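Kitchen resets that take ten minutes or less

Quick one today, I have a roof guy coming and no time. These are the ones I keep getting emails about, plus a few I scribbled on the back of a seed packet.

Sink drain smells

Don't reach for the bleach. Half a cup of baking soda down the drain, kettle of hot (not boiling if you have plastic pipes) water after it. Wait a bit. More hot water. If it still smells, it's the overflow hole or the rubber flap on the disposal. Lift the flap, scrub the underside with an old toothbrush. Disgusting under there. Wear gloves.

Disposal OFF at the switch before your fingers go anywhere near it. Breaker too if you're jumpy like me.

Sticky cabinet fronts

Grease plus dust. Two drops of dish soap in a bowl of warm water, soft cloth, wring it out hard. Go with the grain if there is a grain. Then a second cloth with plain water, then dry. The drying part matters, water sitting along the bottom edge of a door is what makes the finish lift.

For the really gummy spots around the handles, baking soda and a little water into a paste. Light hand. Try it on the inside of a door first. I dulled a patch on mine years ago and I still look at it every morning.

Painted white doors: skip the melamine sponge. It's a very fine sandpaper, basically. Fine on a sink, bad on paint.

Sagging door

Open it. Look at the hinge. Most of the newer cup hinges have a screw that moves the door side to side and one that moves it in and out, and sometimes one for up and down. Quarter turn, close, look, quarter turn again. Hand screwdriver, no drill. If the screw just spins, the hole is stripped: pull it, pack the hole with a wooden toothpick and wood glue, snap it off flush, let it dry overnight, put the screw back.

Mamta Saxena wrote in to say golf tees work better than toothpicks for big holes. She's right, tried it on the pantry door. Needs a saw to trim it though.

Cutting boards

Wood ones: coarse salt, half a lemon, scrub, rinse, stand on edge to dry. Never flat on the counter, they cup. Mineral oil once a month, more if it looks pale. Not olive oil, it goes rancid and then so does your bread.

Plastic ones: dishwasher if they fit. Once the grooves are deep enough to catch a fingernail, toss it. I know. They're cheap.

Color coding is worth doing if more than one person cooks. One color for raw chicken, pick it and write it down inside a cabinet door. My sister in law ignored ours for a whole summer.

Kettle and coffee maker scale

White vinegar and water, half and half. Fill, heat, let it sit, dump, then run plain water through until you can't smell it. Takes me 2 rinses on the kettle, more on the coffee maker. Check the manual, some of them don't want vinegar and will say so.

Burned pot

Cover the burn with water, spoon of baking soda, simmer, turn it off and walk away. Wooden spoon after. If it's aluminum use cream of tartar instead, baking soda can darken it.

Fridge shelf you've been avoiding

One shelf per day. That's the whole tip. Take everything off, wipe, put back what you'd eat. Glass shelves need to come up to room temperture before they go in hot water or they can crack. Cremilda Meireles found this out the loud way.

Jars: write the date you opened it on the lid with a grease pencil. Wipes off later.

Counter stuff

If it's out, it should get used every week. Mixer, toaster, whatever. Everything else goes down below or up top. I got rid of the knife block, the mug tree, and a bread box nobody liked, and the counter takes one swipe now.

Put the heavy appliance closest to the outlet so the cord isn't running behind the boards and the flour. Cords get greasy too, by the way. Unplug, damp cloth, dry, plug in again.

Base cabinets and toe kicks

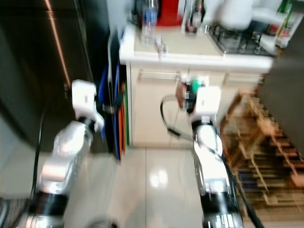 White base cabinet, the kind that shows every scuff.

Do the low ones last, once all the crumbs have landed. Vacuum with the brush attachment first, or you're just making mud. Black shoe marks come off with a plain pencil eraser, then a damp cloth. Around the dishwasher, feel the cabinet side with your palm. If it's swollen or soft, check the hose connection this week, not in June when the floor has gone too.

Sit on a folded towel. Your knees will thank you.

Gleice Magalhães asked about felt pads for the doors so they stop banging. Clear rubber bumpers are better in a kitchen, felt gets greasy and slides off. Wipe the corner with rubbing alcohol, let it dry, press and hold. Top and bottom corner on the side opposite the hinge.

Left over bits

Dish sponge: wring it, stand it up, replace it often. Microwave trick only if it's soaking wet and has no metal in it.

Trash can: newspaper in the bottom, under the bag. Catches the leak.

Stuck jar lid: rubber band around the rim. Or hot tap water on the lid, then a towel.

Scissors getting dull: a few cuts through folded foil perks them up a little. Won't save really bad ones.

Oven knobs pull straight off on most stoves. Soak in soapy water, dry them completly, push back on. Take a phone picture first so you know which goes where.

Next up is the laundry area, dryer vent and all. Send me your lint questions.

Updated 18 May 2024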